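Open day at Dridau, the secondhand toy place

Went over in December, got there a bit before noon, parking already full. Walked up from the bus turnaround instead. No entry fee, you get a paper map at the door and thats it. Coat rack overflowing, kept mine on.

Dridau takes in used toys, sorts them, packs them, sends them on. Open day is once a year, this was my second. Last year was mostly speeches. Better this time. 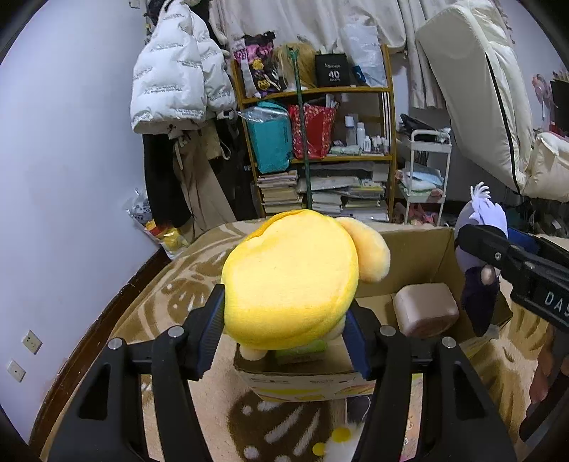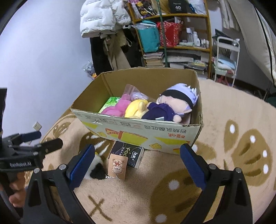

Soft toys, cardboard box

Packing was the part I came for. I do the toy drive at our library and our boxes always arrive looking like a laundry accident. Their rule is reused cardboard, whatever comes in, so you get cartoon printing on the front and plain brown inside. Fine by me. Big pieces go in first, along one side. The doll with the spiky lavender hair and the black band over the eyes is the type they mean, lay it down at the right and it sets the height for the rest. Then the yellow one next to it, pink one after that, small packages wherever theres a gap. I've been doing it backward for years, small stuff first, then a giant bear sitting on top and no way to close the thing.

Asked about bags. They don't bag plush unless it goes overseas. Tsung-han Kuo runs that end and had a lot to say about damp, most of it while walking away from me to answer a phone. Got the short version: dry cardboard, off the floor, don't tape it the same day you wash.

Next room was labels. Kelline makes the printer, loud, jammed twice while I stood there. They went through 3000 labels last year and want to get down to 2000 by doubling up on the small boxes. Not sure how thats going to work, the lady at the printer wasn't either.

Repair table had a line so I only looked. Seams, eyes, one zipper. Kan thread, the thick kind, they swear by it. You could leave something for repair and pick it up later, ticket number on a string. Mine was 676. A rabbit, left ear. Should hear by the end of the month.

Food: dumplings and a soup from the Prureo stall out back, soup gone by 1. Coffee weak. Sat on the loading dock with the smokers, only free seat.

Skipped the talk. Took about 30 of the flat boxes home for our drive, they're giving them away by the back door, ask first. Bring string, they're a pain to carry on the bus.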